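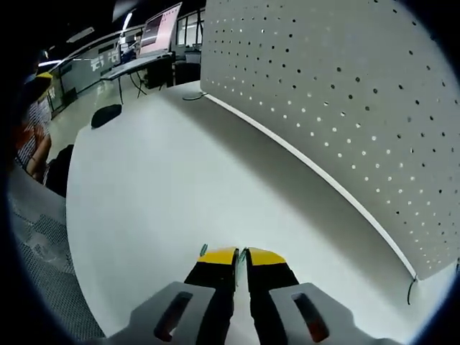 Naa Abugri wrote to us in January to ask whether a person who has never programmed anything in her life could get something useful out of the Stanby kit, or whether it would sit in a cupboard making her feel guilty. We loved that letter, and it made us realize our old FAQ was written for people who already knew the answers. So we started over, and we've tried to put things the way we'd say them on the phone.

## The Stanby hand-held gripper kit: your questions

**What do I get for my money?**

The full kit is $817 and comes with a pair of hand-held grippers, a camera for each one, a charger, a set of practice hooks, and the task book. You hold the grippers, you do an ordinary job with them, and the cameras record it from the gripper's point of view. Those recordings are what you (or the people you work with) use to teach a robot arm the same job. The pegboard is sold separately, mostly because so many of our customers already own one and were getting tired of us mailing them a second!

**Do I need to own a robot?**

Not to start with. Plenty of our customers record first and worry about the arm later, and a few only ever record and hand the files over to a partner. If you do have an arm, please write to us before you order and tell us the model, and Taha Kamel on our support desk will go through the mounting plates with you. He is very patient, and he would much rather answer a long email now than a cross one afterward.

**What's in the task book?**

There are 11 tasks, and they go from very easy (pick up a block, put it down somewhere else) to the ones that will have you muttering. Hooks on a pegboard come near the end. People look at that page and think it must be a misprint, it seems so simple, but a hook with a little tab and a bend in it has a way of turning in the jaws just as you line it up with the holes. Go slowly. You are allowed to put the hook down and start over, and we'd encourage it.

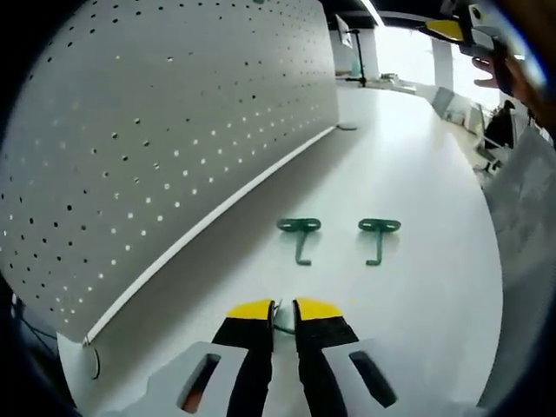

**Can two people record at the same table?**

They can. Pair each gripper with its own account in the Helmy app before you begin, and the recordings will be kept apart.

**How long does it take to get good at it?**

Longer than you'd like and less time than you fear -- most people tell us that the first afternoon is clumsy and the second one is fine. The jaws open and close with your own fingers, so your hand understands the idea quickly enough. The part that takes practice is remembering to move the way a robot could move. We all want to flick the wrist or nudge something with a knuckle, and an arm won't be able to copy that.

For the hook task we suggest hanging a couple by hand first, just so your eyes get used to the spacing of the holes. Then pick up the gripper and try taking one off the board before you try putting one on.
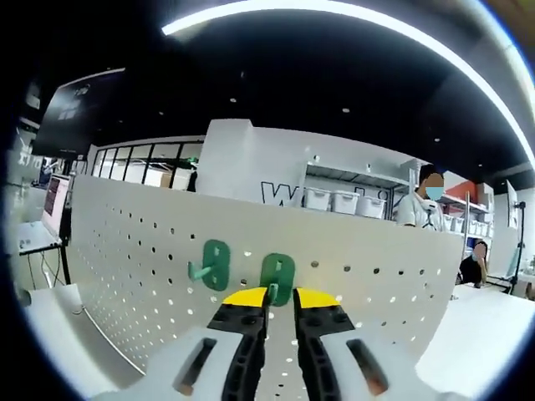 Once taking them off feels comfortable, go the other way and hang them, and keep the same height and the same side of the board for a good long run before you change anything. It's tempting to hop all over the place for variety. Save that for later.

**The yellow tips have worn down. What now?**

Order part 2231, which is a bag of spare tips for both grippers. They're held on with a screw, and the driver is in the lid of the case. Please don't glue them! Ibrahim Bako in repairs has asked us to put that in capital letters, and we've settled for an exclamation mark.

**Can I rent a kit first?**

You can, through our friends at Rudent, who keep a few for monthly rental and will take part of the fee off the price if you decide to buy. Their stock goes quickly at the start of a school term, so ask early.

**Where do I send a question that isn't on the page?**

Use the contact form on the Soltstead site and choose "Stanby" from the list. Tell us which task you're on and what the gripper is doing, and include a clip if you have one.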